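The lift in our block came back into service in February, and I have been keeping a log of how long it takes to arrive. The building is Dillach House, 14 floors, with a single car and a Pandent controller fitted during the refurbishment. I live on 13.

The old controller used plain collective control. It stored every landing call and answered them in order of travel, so a person on a middle floor going down often waited for the car to finish its upward run. The new one parks the car when idle. By default it parks at the ground floor, which suits people coming home in the evening and is poor for anyone leaving at 7 am.

I logged 100 calls from my own landing, start to finish, with a stopwatch. Morning waits are longer than I would like – the parking floor is the main cause – and evening waits are short. Door dwell time matters more than I expected. Each stop costs the full open period unless someone presses the close button.

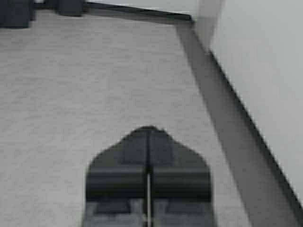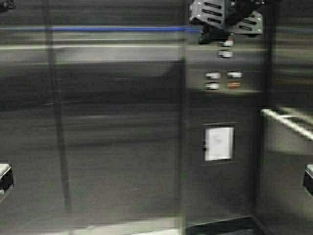
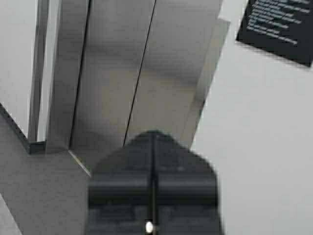

Can the parking floor be changed without replacing the controller?

It is a setting in the service menu, and the maintenance firm can alter it on a routine visit. Ours is Quan, and I have asked for a mid-building park between 6 and 9 am. If they agree I will log another set and post both tables.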